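How to arrange drink cans on a small shelf

Updated 2019-10-20

In our kitchen the cans were always standing everywhere, on the counter, on the floor near the door, inside the cupboard behind the rice. In April I decided to give them one fixed place. The method is simple and it needs only a small shelf and a cloth.

What you need

A low shelf with a flat top. Mine is from Umness, 43 cm long.
A dry cloth and a damp cloth.
Your cans, at room temperature.

Step 1. Clean the place

Take everything away from the table and wipe it with the damp cloth, then with the dry one. If the table is very smooth, a wet can will slide on it easily, so please do not skip the drying. I use the Pluvent cleaner, but water with a little dish soap is also fine.

Step 2. Sort the cans

Put the cans of the same flavor together. Look at the date on the bottom of each can and keep the oldest in front. When I did this for the first time I had more than 15 cans, and 3 of them were already past the date.

Step 3. Check every can

Turn the can slowly in the hand. A small dent in the side is usually not a problem. If the can is swollen, leaking or bent at the rim, do not put it on the shelf.

Step 4. Fill the shelf in pairs

Start at one end. Put one can at the back and one can in front of it, then go on with the next pair. Hold the can at the middle of the body and set it down straight. Leave a finger of space between the pairs, otherwise you push the neighbor when you take one out.

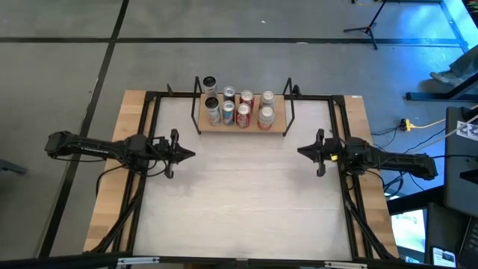
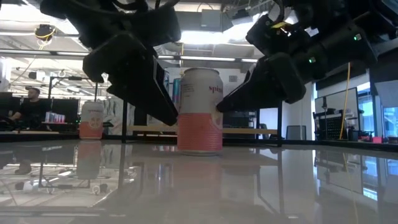 Step 5. Turn the labels and keep the order

After the shelf is full, turn each can until its name looks to the front. It takes one minute and later you find the flavor without lifting anything. Cans of one series can look very similar, so choose one mark that your eye catches quickly. On the white can with the salmon-pink band I look for the red word "spin", because the small text running up the side is too slow to read. When you buy new cans, move the old ones to the front and put the new ones behind. For a deeper shelf, like the one from Padia, you can make rows of three, but then the last can is often forgotten.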